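Grastano Help Exchange > Theater and Props > Storage

Prop fruit sticking together in storage and leaving color on other items

Posted by Liya Teshome

I look after the small props for a community theater. We keep artificial fruit for banquet and market scenes, and some of it is soft vinyl over foam. After the summer break several pieces were tacky and two grapes had left a purple mark on a lemon. The storage room has no air conditioning. I have washed everything once with dish soap and the tackiness came back within 11 days. Is this recoverable, and how should the fruit be stored so that it stops?

Desta Mamo
4 replies, 2 marked helpful

The tackiness is most likely plasticizer, the oily additive that keeps vinyl flexible. It migrates to the surface over time and heat speeds it up. Soap takes off what is already on the surface and does nothing about what is still inside, so expect to repeat the cleaning. Check the material first. Hard polystyrene and papier-mâché do not behave this way, and the second should never be soaked.

For soft vinyl, I do the following.

1. Sort by material. Press each piece with a thumbnail. Anything that dents and recovers goes in the vinyl group, and the rest can stay together in one bin.
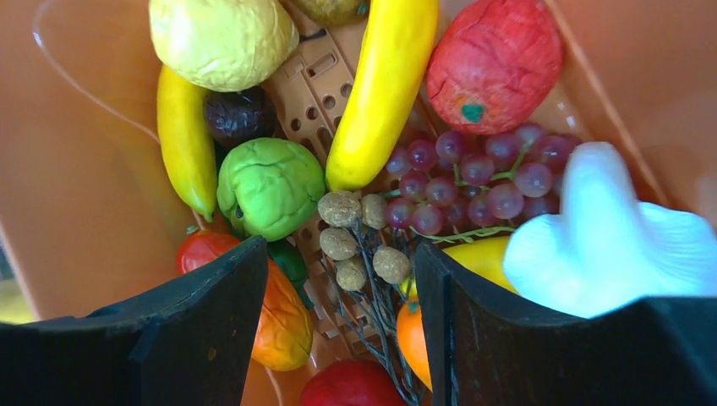 2. Wash the vinyl group in lukewarm water with a little dish soap. Use a soft brush in the creases. Do not use acetone or nail polish remover, which will dissolve the paint and sometimes the skin.

3. Dry on a rack for two days. Foam cores hold water at the stem hole, so set them with the hole facing down.

4. Dust lightly with cornstarch or talc and brush off the excess.

5. Wrap each piece in plain uncoated paper. Do not let soft vinyl rest against hard plastic for months. The plasticizer will soften the other surface too.

The purple mark is dye that has moved into the lemon. It will not wash out. Paint over it with a flexible acrylic after degreasing.

Fuad Ejigu

Just buy new ones. Ours came from Notwood and they were cheap.

Bereket Ayele

Agree with Desta on most of it. Two additions.

Temperature matters more than the container. I moved our stock from an attic to an interior closet in January and have washed it once in the time since. If you can't move it, at least get it off the top shelf.

Cornstarch can attract insects in a damp room. Talc is the safer choice there. Keep either one off flocked peaches, as it does not brush out of the flocking.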